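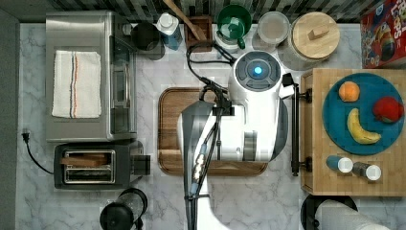
Figure 3. Breakfast counter in the Dridham kitchen, seen from directly above, with the toaster oven and two-slot toaster on the left and storage containers along the back.

4.2 Where things are kept on the counter

The households in the Navthorpe sample were asked to leave their counters as they would be on an ordinary morning. Most of the items left out fell into two groups: appliances that stay plugged in or close to a socket, and containers holding food or drink. Figure 3 shows a counter where both groups are present and are kept apart. The appliances stand on the left-hand side. The containers form a row at the back, against the mosaic tiles, together with a mug and a wooden utensil holder.

We use the term "back row" for this strip of counter. In the interviews, 16 of the 30 households said they filled the back row first when unpacking shopping and turned to the cupboards only when it was full. Cereal was the item most often named as having no fixed place. At Dridham the cereal box is in the back right corner, at the far end of the counter from the toaster. The householder told us that the box belonged in a cupboard but was put back there "perhaps once a week".

The cutting board was treated differently. Following Akl's earlier work on shared kitchens, we had expected boards to be stored upright and brought out when needed. In practice many were left lying flat and marked out the part of the counter used for preparing food. The Dridham board, a rectangular wooden one with a raised rim, lies between the appliances and the right-hand side. Householders described wiping crumbs from around a board of this kind without lifting it.

Flat tops were also used for storage. A folded towel lies on top of the toaster oven in Figure 3, and similar uses came up in the diaries kept for the Nurnodholm part of the study. Of the 286 diary entries that mentioned a towel or cloth, few gave a hook or rail as its usual place. Towels were put down on whatever surface was nearest at the time.

Counter depth may explain part of this pattern. Where the counter was less than 900 mm deep, which was the case in every kitchen we visited, objects in the back row could be reached without moving the board. Section 4.3 looks at whether the same holds for counters shared by two or more people at breakfast.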